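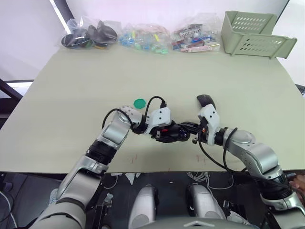
Slide 1. Two arms, two grippers, three bags of small stuff.

Hi everybody, thanks for coming to the afternoon session! I'm going to talk about fingers for the next twenty minutes. Small ones, black ones, and what happened when we stopped swapping arms and started swapping pads.

Quick background (keep it short, they had this in the keynote). Parkodberg is our bench project. Same pair of arms all the way through, same controller, same table. We compared two sets of finger pads, Clerex and Skurkham, and logged 1374 grasp attempts. The Clerex pads went first and got 762 of those. The rest were Skurkham.

Ask the room: who has changed pads in the last month? Wait for hands. It's usually very few, and I was the same until November.

Slide 2. The objects. Mostly small plastic pieces, plus a few things straight off somebody's desk. I love the desk things. They have curves in places a test block never does, and they're a size people already know in their hands.

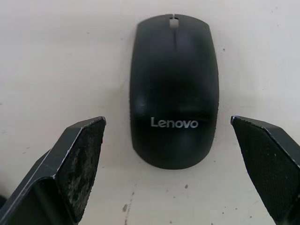 A computer mouse is a great test object, by the way. Domed on top, smooth shell, sides that are only a little flattened. Come in too high and the fingers want to ride up over the curve. Come in low and you have to trust your table height. We spent two whole mornings on approach height alone and I would happily do it again.

Say something about the wrist camera here. You get both fingertips and the object in one view, so you can judge the gap on each side before closing. From the head camera I kept guessing. Once we switched the operators to the wrist view for the last bit of the approach, everyone relaxed.

Slide 3. Wear. Pads pick up dust and they scuff, and the two sides of one gripper don't have to age together. We now wipe both pads every 264 attempts and swap at 1000. Those are our numbers for our table, please find your own!

Slide 4. Controller. We ran Iyamu with the default closing speed. Slower closing is next on the list.

Pause for water. Then play the clip, sound off, and take questions while it loops.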